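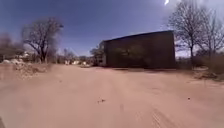 Golto Track: Surface and Access FAQ

Print | E-mail this page

Applies to the unpaved road between the Golto gate and the Puvevell yard, including the open turning area at the yard end. Last revised in July.

What is the road made of?

Compacted local sand over natural ground. There is no imported base course except on the 36 meters nearest the gate, where crushed rock was laid and rolled in before the sand was brought back over it. Everything beyond is the material that was there to begin with, shaped with a grader. It has very little clay in it, so it binds poorly when dry. Expect a loose top layer over a firm one.

Is the road public?

No. It is a private access road open to residents, deliveries and anyone with business at the yard. Foot and bicycle traffic is allowed at all times. The gate is closed at 9 p.m. and can be opened by hand from either side. Close it after you.

What vehicles can use it?

Ordinary two-wheel-drive cars can use the full length when the surface has been graded. Low cars may touch the center ridge once ruts have formed. Single-unit trucks are fine. Articulated trucks should phone the yard first, as the turning area may have trailers standing in it.

Do I need to lower my tire pressure?

Not for normal use. Drivers with a loaded trailer sometimes drop the pressure on the towing vehicle by 6 psi before leaving the gate. If you do, pump the tires back up before returning to pavement. Driving at speed on soft tires overheats the sidewalls.

What is the speed limit?

20 mph, and walking pace in the yard. The limit is set by dust and surface wear. Stopping distances on loose sand are longer than on pavement, and antilock brakes lengthen them further, because the wheels are not allowed to dig in.

Should I drive in the existing ruts or beside them?

Beside them, where the width allows. Repeated passes in one line push sand outward, leaving a groove that holds water and a ridge that catches on axles. Spreading the traffic over the full width compacts the road evenly and lengthens the time between gradings. When meeting another vehicle, move over early and slowly. Do not cross ridges at a sharp angle with a trailer on. 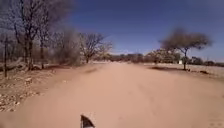 Hafiz Pillai writes: I have tried staying out of the ruts and found the middle firmer but the outer strip much softer, especially near the stony side. With a full water tank on the trailer I sank to the rims there. I would tell people to straddle the ruts and leave the edges alone unless they are letting someone past.

The advice is correct for loaded trailers and has been added to the delivery notes. For cars, the outer strip is usable down to walking pace. Avoid stopping on it. If you have to stop, let the vehicle roll to a halt without braking so that sand does not build up in front of the tires.

How often is the road graded?

Twice a year, once before the wet season and once after it. An extra pass is made if the ruts reach a depth of 6 inches at any point. The operator cuts from the edges toward the center, then spreads the windrow to leave a shallow crown. The work takes one morning. The road stays open, but you may have to wait while the grader turns.

Why is the crown so low?

A high crown on sand does not last. Traffic flattens it within a few weeks and the displaced material ends up on the shoulders, where it blocks runoff. A fall of 1 in 36 from centerline to edge is enough to shed water on this ground. Steeper falls were tried on the first section and washed out along the edge.

Can gravel be added to the soft spots?

Please do not do this yourself. Loose gravel tipped on loose sand sinks, or rolls to the side, and the grader then drags it along the road. A soft spot has to be dug out, filled with graded rock in layers and compacted while damp. Report the location and it will be put on the list.

Has a binder been considered?

Yes. Two products were priced, Breto (a polymer emulsion) and Kudo (a chloride brine). Both need a certain share of fine material in the surface to work. A sieve test on samples from the middle section showed 92 percent sand, leaving too little for either product to hold. Blending in clay first would make a binder practical, but haulage costs more than several years of grading. Hanneke Van der Linden keeps the test sheets at the yard office and will send copies on request.

What can be done about dust?

Low speed is the most effective measure. A vehicle at half the limit raises far less dust than one at the limit. The stretch next to the yard is watered on heavy delivery days, before the first truck. Watering the whole length is not practical with the present tank. Keep well back from the vehicle ahead and switch cabin air to recirculate.

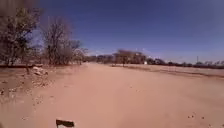 Photo credit: Haruto Onishi, Puvevell Roads

What do I do about stones on the running surface?

Move small ones to the verge if it is safe to stop. Leave anything you cannot lift with one hand and report it. Do not throw stones into the brush beyond the shoulder, where they damage mower blades.

May I take rock or sand from beside the road?

No. Shoulder rock protects the edge against scour, and material heaped beside the road may already be assigned to a repair. Sand taken from the verge lowers it below the road and starts a new drainage line, usually in the wrong place.

Who looks after trees and brush along the verge?

The yard crew cuts back growth that reaches into the traffic width or blocks the view at the gate. Bare trees are not assumed to be dead, and many of those along the road leaf out again. A tree is removed only after the bark has been checked for live tissue or if a main limb has split. Do not cut anything yourself, and do not park under large limbs in wind.

Can I drive on it after rain?

Wait until standing water has gone. Damp sand is firmer than dry sand and gives the best driving surface of the year. Saturated sand is a different matter: wheels pump water up through it and the lower layer loses its strength. If your footprint fills with water, the road is closed to trucks whether or not the sign is out.

What if I get stuck?

Stop as soon as the wheels spin. Clear the sand from in front of all four tires and from under the axles, then try to leave the way you came in, in reverse, along your own tracks. Floor mats are poor traction aids and tend to be thrown backward. A shovel and two boards are kept inside the gate. Put them back after use. The yard tractor can assist between 8 a.m. and 4 p.m. There is no charge, but you must fit the strap to your own vehicle's rated recovery point. Tow balls are not recovery points.

How do I report a problem?

Leave a note at the yard office or use the contact form. Give the distance from the gate, which side of the road, and the depth or size of the defect. "Near the trees" cannot be located. Khalil Jaber updates the repair list at the start of each month. Anything that blocks the road should be phoned in.

Shared 20 times | 6 comments

Contact | © Puvevell Roads | Back to top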